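From: Arlo Whitlock
To: Burance-users list
Subject: Re: [burance-users] How many tabletop demos before it stops being embarrassing?

Higinio Ibarra wrote:

> Hi all, we're finally set up at the Petton bench and I want to start
> recording pick-and-place demos for a "clear the desk" task. My plan was
> to collect 1000 episodes with the same layout every time, then shuffle
> things around later once the policy can do the easy version. Does that
> sound sane? Also, do people throw out the episodes where the operator
> fumbles, or keep them? And how fussy are you about the lighting? Mine
> changes all day.
>
> Higinio

Hi Higinio, welcome! I've been waiting for somebody to ask this so I could go on about it at length, so get a coffee.

First thing: please don't do the 1000 identical layouts! I did pretty much that last July. I had 800 episodes, all with the objects starting in the same spots (I'd put little pencil marks on the table, I was so proud of those marks), and what I got was an arm that went very confidently to the pencil marks. Move the block over by the width of a thumb and it would close on air, lift the air, and carry it very gently over to the box. It looked great on the loss curve. So now I scatter stuff from day one, and I mean really scatter, before every single episode. It's annoying and it's slow and your back will hurt.

The set I'm on at the moment is 228 episodes in, and it already does better than the old 800 did. Same arm, same Draller gripper, same training script with the same dumb default settings. The only thing I changed was how messy I let the table get.

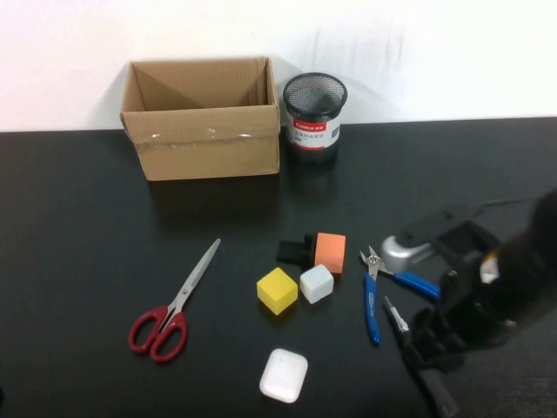

For objects, I'd go for a mix that makes the fingers do different things. Cubes are lovely because you can come down on them from nearly any direction, and that's exactly why you shouldn't have too many of them. Pliers are horrible. If they're open, the spot you want to grab depends on how far the handles are spread, and if you grab one handle the whole thing swings around when you lift. Scissors are a bit kinder as long as they're closed. Thin screwdrivers are the ones I practice on before a session, because you have to get right down to the table and I still chicken out and stop too high. Soft things like foam and sponges I'd put in early too -- they forgive a sloppy grasp, so a new operator gets to feel good about something.

Also think about color against your table. I run a black tabletop, and anything black on it is hard for me to see on the operator screen, never mind for the policy. I keep some black things in the mix on purpose, but I go slower on those. And a shiny table gives you reflections. Okafor (he's on this list, hi) swears by a matte cloth, and I tried it for a week and spent the whole week smoothing out wrinkles. Your call!

On fumbles: keep them, if you recovered. A miss followed by a second try that works is gold, and I'd take one of those over several perfect runs, because the policy is going to miss and it needs to have seen what you do next. What I throw out is the stuff where I got lost. If I was hovering over the table for ages trying to decide which object to go for, the recording is full of an arm doing nothing for no visible reason, and the model is only too happy to learn that. I decide the order before I hit record now. I say it out loud like a crazy person: block, block, pliers, scissors, go.

Lighting: I used to close the blinds and now I leave them alone. If yours changes all day, record all day. What you don't want is all your scissors episodes in the morning and all your sponge episodes at night, which I have also done -- ask me how I know what a shadow-based scissors detector looks like.

Two small things. Write the notes right after each episode, one line, even just "ok" or "dropped it, got it back". I used to leave the notes for the end of the session and by then they were fiction. And stop after 2 hours. My demos from the third hour are so jerky that I ended up cutting nearly all of them, so I might as well have gone home.

What gripper are you using over at Petton, by the way? And are you going single arm or two? If you send me a handful of your first episodes I'm happy to look through them and be rude about them before you've recorded too many.

Arlo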